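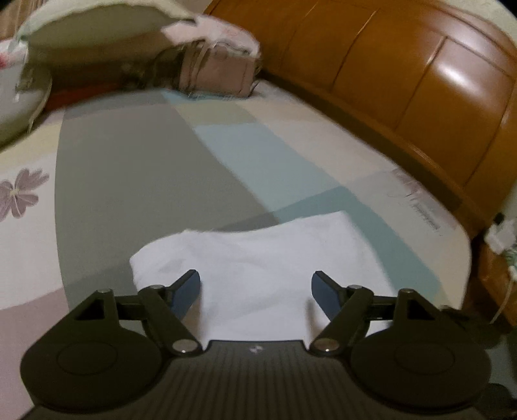

Frequently Asked Questions: Stovoron Student Robotics Club

What does the club do?
We teach robots to handle laundry! Stovoron is the after-school robotics club at Mikano, and this year's project is cloth: picking it up, spreading it out, folding it. Members do the job themselves with hand-held grippers, the recordings get cleaned up and labeled, and then we use them to train a model. If you came looking for battle bots, stay a minute anyway. A long sleeve puts up a better fight than you'd think.

Who can join?
Any student in grades 9 through 12. There are 13 of us right now, with room for more on every team. You don't need to have taken a programming class. Reda Ragab joined last September knowing only how to make a slideshow, and now he writes most of our labeling scripts (he'll show you, whether you ask or not).

Why cloth, of all things?
A block is the same shape wherever you put it. A shirt has a new shape every time you touch it, and it hides parts of itself underneath other parts. That makes it a really fun problem, and you can practice on things everybody has at home.

What is it like to use the gripper?
Strange for the first ten minutes, then you stop thinking about your own fingers. You hold it, move it to the cloth, close the two fingers and lift. The rule we repeat most is to go slower than feels natural. Fast moves smear the video, and a smeared clip is hard to label. The second rule is to pinch a small fold near an edge. Grab a big wad from the middle and you'll spend the rest of the clip untangling it.

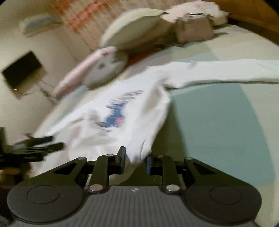
Long-sleeved practice: a narrow fold of white cloth between the fingertips.

Do I work alone or with a partner?
Both. Everybody starts solo with plain, flat pieces of cloth. After that you can pair up, with a gripper each, and work on one garment together. Talk to each other! "Left sleeve, lifting" is plenty. Pairs who talk get cleaner folds than pairs who don't, and they laugh more too.

Why do you practice on beds and patterned sheets?
We want the model to cope with ordinary bedrooms. A plain white table would be easier on everyone, but homes have flowered sheets, cushions, bags, cables and whatever got left out that morning. Leave the room the way you found it and record there.

How many recordings have you made?
Our goal for the fall was 500 usable clips and we finished with 557. Milagros Pastor kept the tally on the whiteboard and drew a tiny sock next to the final number. It's still up there and we're not erasing it.

What makes a clip usable?
The cloth is in view at the beginning, the grab and release are both clear, and you didn't stop halfway to answer your phone. A failed fold is still usable. Please don't delete the ones where the shirt slides off, we want those!

When and where do you meet?
In the Badawi Room, next to the library, after the last bell. We wrap up at 5. The last part of each meeting is for watching clips together, and that's when most of the good ideas show up.

What should I bring?
One item of clean clothing that you don't mind having folded badly many times over. Long sleeves are welcome, and so is anything slippery. Hoodies with drawstrings are for people who've been here a while. Bring a laptop if you have one; the club has loaners.

Do you compete?
Yes, at the Brolo student meet in spring. Teams get an unfamiliar garment and a time limit. Last year ours got as far as one folded sleeve before the clock ran out, and Jihad Twal cheered so loudly that the next table came over to see what had happened. This year we're going for the whole shirt.

I like building more than coding. Is there a place for me?
Absolutely. Ehab Naciri leads the hardware bench, where we check pivots, replace worn finger pads and try out new pad materials. You'll be handed a screwdriver on day one.

Who do I talk to about joining?
Find our advisor, Baltasar Iglesias, before school, or just walk in during a meeting. Parents need to sign the activity form by your second visit.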